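Rodesdale renters told to leave the walls alone

Tenants in Rodesdale will need written permission before painting any room in their home, under new rules from the letting company Bidgate that start in August.

The change covers all 708 apartments the company runs in the town. Until now, tenants could paint as they liked if they put the walls back to white before moving out. Bidgate says too many didn't, and that it spends "a great deal" on repainting. Asked how much, it would not give a figure.

Under the new rules, tenants can pick from a list of 3 approved colors, all of them shades of gray. Each request carries a fee of $20 per room, and the company says it will reply within 7 working days. It did not say what happens if it doesn't.
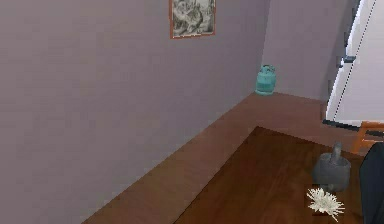 Gray-mauve walls and a single framed picture, in a computer-made view of a room.

Bidgate calls the plan "a fresh start for shared living." It is hard to see what is fresh about it. The company also claims that neutral walls help apartments rent faster, but the survey it points to was carried out by Grukumell, a paint supplier that sells all the approved shades.

The Rodesdale tenants' group says it was not asked for its views and learned of the rules from a notice pushed under doors on Friday. It wants the fee dropped and says people who have already painted should not be charged.

Bidgate said existing colors would be looked at "case by case." Picture hooks are still allowed, though the notice says that may be reviewed.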